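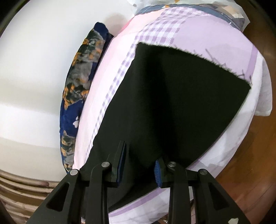
*Black fabric over a pink and lilac pillow*

# Old lava flow or sill? How do I tell in a quarry face

**gritstone_walker**

I've been going up to the disused quarry at Ellthorpe, where there is a band of dark rock running through paler sandstone. It is about 6 metres thick and you can follow it along the face for 200 metres before it goes under grass. The band lies more or less parallel to the sandstone beds above and below it. It is hard, nearly black when freshly broken and rusty brown on the outside, and in the middle it has rough upright columns.

The leaflet in the Hunodard visitor centre calls it "an ancient lava flow". An older guide I have calls the same band "the Belay Sill". From what I've read, a sill is magma that squeezed in between layers underground and never came out, so the two can't both be right.

I assumed the columns meant lava, as all the famous columns seem to be lava. Then I read that sills have them too. I've also seen small round holes in some of the loose blocks on the quarry floor, some filled with white mineral, and I took those for gas bubbles.

Is there anything I can check with a hand lens and no special kit? I can get to the bottom contact easily. The top contact is reachable at one end, where there is a grassy ramp. I would like to know what to look for before I go up again on Tuesday. No hammering, as it's a protected site.

---

**contact_metamorphic**

You can usually settle this in the field, and the top contact is what you want. The bottom won't help you much. Hot rock sitting on sandstone will bake it either way, whether it flowed across the ground or was pushed in below it.

At the top the two differ.

**If it's a sill**, there was already rock above it when it went in. So the sandstone directly above should be baked as well. Look for a zone where it is harder than usual, sometimes paler or with a slightly glassy break, and where the grains are difficult to pick out individually with the lens. The dark rock should also get finer towards the top, with a thin, very fine-grained strip right against the sandstone. That strip is the chilled margin. You should find a matching one at the bottom.

**If it's a flow**, the sandstone above was laid down later on cold rock. It won't be baked. The top of the lava is likely to be rubbly and full of bubbles, often reddened or weathered to a soft, crumbly layer, because it sat out in the open air for a time. Sand may have washed down into the cracks. With luck you'll find bits of the dark rock as pebbles in the lowest part of the sandstone above. That is very good evidence for a flow, as the lava had to be there first to be worn down.

Some other things to check:

- Follow the contact sideways as far as you can. Sills often step up or down from one bed to another. A flow can fill hollows in the old ground below it, but it can't cut up through beds that weren't there yet.
- Look for thin fingers of dark rock running up into the sandstone above. Only an intrusion does that.
- Look for pieces of sandstone enclosed in the dark rock near the top. They suggest a sill if they match the beds above. Near the base they tell you less, as a flow can pick up loose material from the ground.
- Compare grain size in the middle with the edges. In a band 6 metres thick the middle may be only slightly coarser, so don't expect big crystals.

You're right that the columns don't decide it. They form when a body of hot rock cools and shrinks, and that can happen above ground or below.

The holes aren't conclusive either. Shallow sills can have bubbles, since the pressure isn't high enough to keep all the gas dissolved. What matters more is where they are. A thick, frothy zone at the very top points to a flow. A few small ones in a row, or scattered near both edges, could be a sill. Loose blocks on the floor could have come from anywhere in the face, so I'd leave them out of it until you've found the same thing in place.

One warning about the baked zone. For a thin sill it may be quite narrow, and clean sandstone doesn't change much to look at. Mudstone or shale shows it far better, going hard and splintery. If there is a muddy layer anywhere near the top contact, look there first.

---

**ropes_and_rocks**

It's lava. I've climbed there for years and everyone calls it the lava band. The columns are the same as on the sea cliffs further north and those are definitely lava. Take a helmet, the stuff above the ramp is loose and it gets worse after frost. By November the ramp is a mudslide.

---

**old_map_drawer**

Helmet advice seconded, but the columns don't prove it, for the reasons given in the longer reply.

I can add a bit on the two names. The older mapping called it a sill on the strength of a small exposure by the road, where it was seen to cut across a bed. When the area was looked at again in 2000, whoever wrote the summary grouped it with the lavas on the next hill, and the leaflet copied that. The lavas on the next hill are real lavas with red tops. I have never seen a red top at Ellthorpe.

There are also 4 thin sections from the quarry in the teaching set I used to look after, labelled as dolerite. That word normally gets used for medium-grained rock from an intrusion, but labels are only as good as whoever wrote them, and one of the four was fine enough to be called basalt. It may have been taken near an edge. I wouldn't lean on it.

The road exposure is worth seeing if you can still find it. Go out of Ellthorpe on the Dresico side, past the second cattle grid, and look low down in the bank on the left. It was getting overgrown the last time I was there. If the dark rock still visibly cuts up through the bedding, you have a sill and can stop worrying about the top contact.

Take photos with a coin for scale at both contacts and put them in this thread – close ones, in shade if possible, as sun on that face washes out the grain.

---

**gritstone_walker**

Thanks, this is very useful, and I hadn't thought about the loose blocks being from anywhere. I had been putting most of my effort into the bottom contact because it's at eye level.

There is a thin grey muddy layer near the top of the ramp. I can't remember if it touches the dark rock or sits a bit higher, so I'll start with that, then try the bank by the cattle grid on the way back. I'll add what I find here.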